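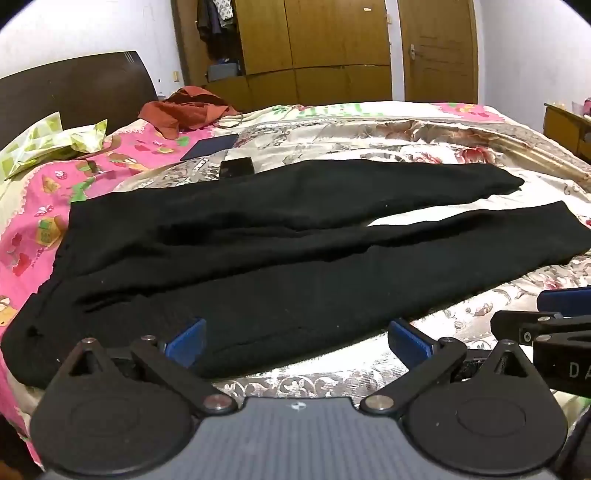
Folding demos: how many per garment before you move on?

eketholm_lab
Working through the clothing list for our folding set. Shirts are done, 137 clips. For trousers I planned 30 per pair, two hand-held grippers, laid flat on a bed to start. Is 30 enough?

Sisodia
For one pair on one bed, 30 is too many. I'd do 6 and swap the pair. Black fabric is the hard case anyway – the legs run together once you fold one over the other.

grovutside
Disagree. With 6 you get one style of fold and the policy copies your habits. We went to over 2000 clips before the second fold was any good.

Sisodia
Over how many bedrooms, though? Ours did better with fewer clips and more homes. Different bedspreads, different light.

eketholm_lab
Would you start every clip flat, or crumpled?

lenuta_avram
Mix them. Flat starts only teach the fold. Also keep both finger pads in view when you close on the hem. I had to throw out a whole September batch for that.

grovutside
Fine on mixing. I'd still keep the 30.

eketholm_lab
OK, 30 for this pair, half of them crumpled, then I'll try 6 each on the next few and compare. Will post the numbers in this thread.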